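Bench Tips: Trying Out Robot Hands on Household Things

Posted 1 Mar 2018 by Agnes Sæther

These are notes for people who have a pair of arms on a table and two or three kinds of hand to choose between. Most of it was learned at the Noltier workshop while we compared the Forsberg two-jaw gripper with the Itar five-finger hand. Some of it will apply to whatever you have.

Set up the table first

Put a cloth down. A bare tabletop lets light things slide away from the fingers, and you end up testing the table. A textured cotton cloth or a waffle-weave towel works well. Pull it flat and clip it at the back edge where the arms won't catch it. Wash it now and then, as lint and crumbs get into finger joints.

Choose a plain color. Beige, light gray or cream all work for the cameras. Avoid stripes and anything shiny.

If there is a busy room behind the table, stand a folding screen there. Our depth camera used to pick up people walking past the window, and Sølve Granström cured that with a screen from a secondhand store.

What to put on it

You don't need a kit of test blocks. Go through a kitchen drawer and a bathroom shelf. You want something soft, something flat, something with a small lid and something that rolls. Tubes, playing cards, small boxes and food tubs cover most of it. Leave a few things lying near each other, the way they would be at home. A hand that does well with one object in open space can do badly when there is a box next to it.

Keep the same set for every hand you try. Write a list and tape it inside the cupboard door. When something gets crushed, replace it with the same item.

Tubes

A tube is the best single test I know. It changes shape when squeezed, it has a flat end and a round end, and the cap needs a second hand. Start with a full one. Pick it up near the flat end, where there is less to squeeze out, and bring the other hand to the cap.

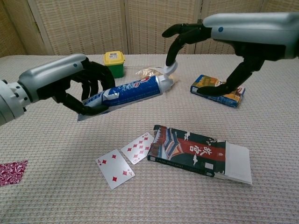

Close the holding hand slowly and stop as soon as the tube stays put when the arm moves. On the Itar controller we run grip force at 21 percent for tubes. At 100 percent you will be cleaning the fingers with a toothbrush for the rest of the afternoon. The Forsberg jaws need rubber pads for this job. Without pads they hold the flat end well enough but let it turn as soon as the cap is touched.

Caps with ridges are easier than smooth ones. If the fingertips slip, cut the fingers off a thin rubber dishwashing glove and pull them over the tips. Change them when they go shiny.

Cards and other flat things

Jaws are poor at cards on a hard table. On cloth they can press down a little and get an edge under. With a five-finger hand, drag the card toward you with one fingertip until it rides up on something, then pinch. Try a single card before you try a deck. Sun-ja Song bends one corner up slightly, which makes it much easier, but note it in your log if you do.

Boxes

Small card boxes dent. Grip across the short side, near a corner, where the card is stiffest. Sliding boxes and sleeves want one hand to hold and one to pull, and both arms have to move in the same line. Turn the box until that line suits the arms.

Watch where the idle fingers go. A thumb that isn't part of the grasp can press on whatever is underneath it. Before each run, move the hand through the path at low speed and look at it from the side.

Cameras

One camera overhead and one at chest height is enough for a small table. The overhead view is good for planning and poor for grip, as the hand covers what it is holding. We tried wrist cameras for six weeks and took them off again. The cables snagged.

Turn off auto exposure if you can. Black fingers close to the lens make the picture go pale.

Controllers

We compared the Pudatness glove controller with a plain pair of joysticks. The glove is quicker to learn for five fingers. The joysticks are better for jaws and less tiring over a long session. Zakhar Tkachuk prefers joysticks for everything and is faster with them than I am with the glove, so practice counts for a lot.

Calibrate the glove each time a different person puts it on. It takes two minutes.

Keeping a log

Write down the hand, the object, the force setting and what happened. "Dropped" is not enough. Put down whether it slipped, rolled, tipped or was never held. We have 921 entries in ours and the ones with a reason next to them are the ones we go back to.

Looking after the hands

Wipe the fingers with a dry cloth after each session and a damp one if there has been paste or food. Let them dry open. Check the knuckle screws every week. Liv Boström keeps the spare screws in an old mint tin labeled by size, and the spare pads go in the same drawer.

Next page: Jars, bottles and anything with a handle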